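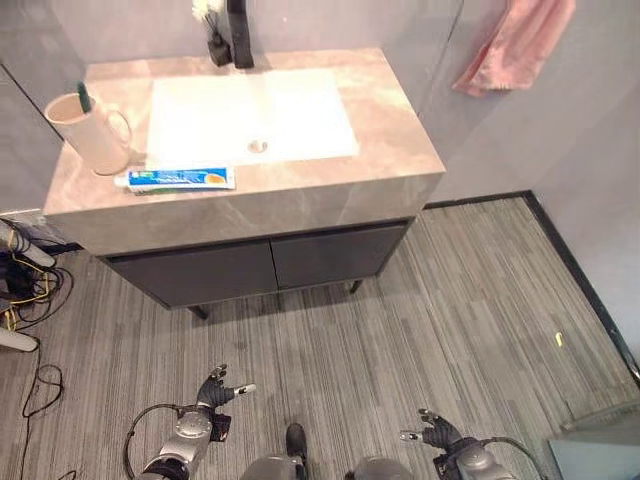 Wohin mit Zahnpasta und Zahnbürste, wenn der Waschtisch keine Ablage hat?

Am einfachsten in einen Becher neben dem Becken, die Tube mit dem Deckel nach unten dazu, und alles andere in den Unterschrank. Wer den Platz über dem Becken frei hat, hängt ein schmales Bord auf. Mehr braucht es für zwei Leute meistens nicht.

Thema: Waschtisch mit dunklem Unterschrank – was bleibt oben stehen?

waschbaer_tina schrieb:
Hallo zusammen, ich hab die Antwort oben aus den Tipps kopiert, weil ich genau daran hänge. Wir haben seit Januar so einen Waschtisch mit dicker Platte in Marmoroptik, Beige mit Grau, weißes eckiges Becken, schwarzer Wasserhahn. Unterschrank anthrazit, auf dünnen Füßen. Gefällt mir immer noch sehr! Nur liegt die Zahnpasta ständig vorne quer auf der Platte, und mein Mann findet, die gehört in den Schrank. Ich finde, was man zweimal am Tag in die Hand nimmt, darf draußen bleiben. Die Zahnbürste steht in einem beigen Henkelbecher links, den hätte ich auch gern weiter dort. Wie macht ihr das?

Kalkfeind schrieb:
Dein Mann hat recht, sorry. Bei uns ist oben gar nichts außer Seife. Einmal drüberwischen, fertig. Sobald eine Tube rumliegt, kommt die zweite dazu, dann die Handcreme, dann die Haarklammern und irgendwann putzt man nur noch drumherum.

Mopsmama77 schrieb:
Ach komm, ein Bad ist doch kein Ausstellungsraum :) Tube zur Bürste in den Becher stellen und gut. Henkelbecher haben wir auch, aus dem Küchenschrank geklaut, der passt farblich besser als alles, was ich im Laden gesehen habe. Nur bitte ab und zu in die Spülmaschine damit, unten sammelt sich so eine eklige Brühe.

waschbaer_tina schrieb:
@Mopsmama77 Hab ich probiert, die Tube kippt mir mit dem ganzen Becher um, wenn sie noch voll ist. Halb leer geht es.

Sepehr Kiani schrieb:
Ich habe jahrelang Bäder eingebaut und sehe das mit der Platte etwas strenger. Bei echtem Marmor würde ich die Zahnpasta nicht direkt auf dem Stein liegen lassen. Was aus dem Deckel läuft, kann die Politur matt machen, und das bekommt man schlecht wieder weg. Bei Keramik oder Schichtstoff ist es egal. Weißt du, was du hast?

waschbaer_tina schrieb:
Marmor ist es sicher nicht, dafür war es zu billig – die Platte hat 100 Euro extra gekostet. Steht was von Pliltik auf der Rechnung, Serie Dostport. Material muss ich nachschauen.

Kalkfeind schrieb:
Dann lieber mal klären. Ich hab mir auf einer Holzplatte einen Rand von genau so einem Becher eingefangen, der ist bis heute da.

flurlicht schrieb:
Mich interessiert ja eher die Deko. Hast du auch so ein Fläschchen mit Duftstäbchen hinten neben dem Hahn? Wir hatten eins in Schwarz, passend zur Armatur, sah toll aus, aber ich hab es beim Putzen zweimal umgeworfen. Das Öl ging von den Fugen kaum runter.

waschbaer_tina schrieb:
Ja, links hinten, ein kleines schwarzes. Bisher steht es noch, toi toi toi!

Kalkfeind schrieb:
Und da beschwert ihr euch über Kalk am Hahn. Bei Schwarz matt sieht man doch jeden Tropfen.

Mopsmama77 schrieb:
Feuchtes Mikrofasertuch und danach trockenreiben, dauert keine Minute. Bloß keinen Essigreiniger, das hat mir eine Bekannte erzählt, und die Fleckenränder an ihrem Hahn sprechen für sich.

Sepehr Kiani schrieb:
Zurück zur Tube: Leg eine flache Schale hin, etwa 5 cm breiter als der Becher. Becher und Tube rein, zum Wischen hebst du alles auf einmal hoch. Im Unterschrank würde ich links einen Korb für den Vorrat nehmen, dann muss auch niemand in die Hocke gehen und nach der neuen Tube suchen.

waschbaer_tina schrieb:
Schale ist gekauft! Ein graues Ding, rund, passt gerade so neben das Becken. Mein Mann sagt, jetzt steht noch mehr rum als vorher. Handtuch soll übrigens auch anders werden, das rosa an der Wand gefällt ihm nicht. Da mach ich aber einen eigenen Thread auf.

flurlicht schrieb:
Rosa bleibt hängen, finde ich :)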